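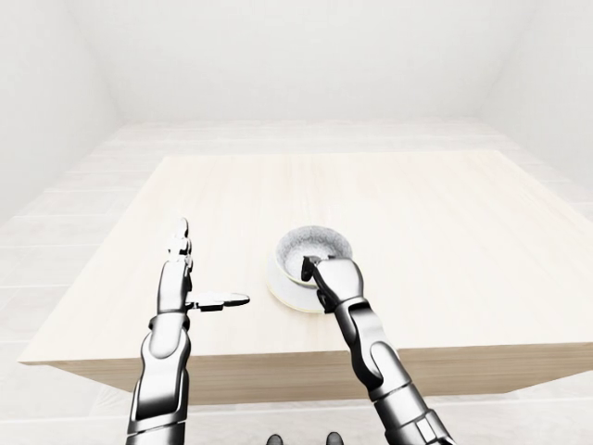

Pre-launch check, Plesberg baby bonus scheme
Reviewer: Bontu Mamo
Second reader: Loïc Lefèvre

1. Target stated in writing - YES
209 extra births in the first year. I asked where the number came from and was sent a slide.

2. Comparison group named - NO
Clanditz has the same age mix and no bonus. Use it.

3. Timing effects considered - NO
Couples who wanted a baby anyway may just have it sooner. Kusta paid out for 5 years and counted every early birth as a new one.

4. Payment large enough to matter - DOUBTFUL
$300 a month won't cover child care. Who changes a family plan over that?

5. Fraud controls - PARTLY
Proof of address is checked once, at sign-up. Check again before the last payment.

6. Age limit explained - NO
Mothers over 40 are left out. Legal has not seen this.

7. End date set - NO
The draft says "until the birth rate recovers." Recovers to what?

Result: not cleared. Items 2, 3 and 6 go back to Erasto Okoth, with a revised draft due in December.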